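Ticket 2933 – Open day demo, station 5, stops when the cup is moved
Opened by: Lizeth Tello
Status: open

Visitors from Ledesma were told the Zunex setup copes with clutter. I asked to see it with crumpled paper and a clear cup on the board. Session log stopped at entry 17, no error shown. 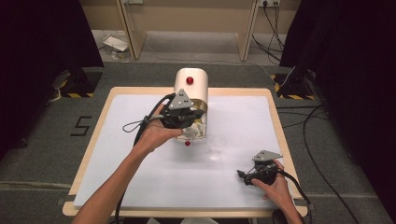

Restarted, same stop after 15 minutes. Skotard support blames the cable – maybe, but they said that in July too. Swapped it anyway. No change so far. Please send the raw log before anyone calls this fixed.

Last updated: 4:40 p.m.

Comments (2)
brirnusholm_lab: Same stop at our site.
pk: Did you try without the cup?

We use cookies. Accept / Settings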